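Minutes, workroom meeting, 10/07/2023
Taken by D. Malý, sorry for the shorthand

Start late, no keys. Last minutes passed, one fix: the Mekota order was 285 sheets, not 258.

**1. Tables**

Wood tops holding up OK. Long talk on whether to oil again before winter. Drahomíra against, says it marks the paper stock. Left for May.

White panels stay where they are. Tramen quote for new ones came in at 3,000, too much, dropped.

**2. Mats**

Main item. Gray mats still slide when people lean on them. Rubber feet from Deltia tried, no good, returned. For now masking tape, crossed over the corners, one strip each way. Press down hard. Tear it by hand if you want, no need to go hunting for scissors.
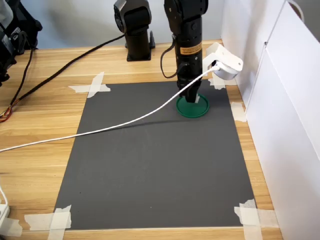

Objection: tape leaves gum on the wood if left too long. Agreed to change it once a month and wipe the tabel with a damp cloth after. No solvent on the wood please. Scuffs on the mats themselves are fine, not replacing any for scuffs.

Question about double-sided tape under the mat insted. Tried last year, mat curled coming off. No.

Tape: 29 rolls left in the cupboard. Sokol to be asked for a price on the wider kind. Use the narrow up first.

**3. Lids and small dishes**

Still turning up on the wrong shelf. Green ones go with green ones, flat, not on edge. Shelf labels to be redone, old ones peeling.

**4. Money**

847 left for supplies to end of year. Mats not coming out of this unless one tears.

**5. Other**

Window catch, still broken. Radio: volume down after lunch. Someone has the good broom, please bring back.

**To do**

- Sokol price, wide tape: Drahomíra
- shelf labels: Drahomíra, w/ whoever has the marker
- mats re-taped before the next meeting: all, own table

Next meeting same place, date to follow by email.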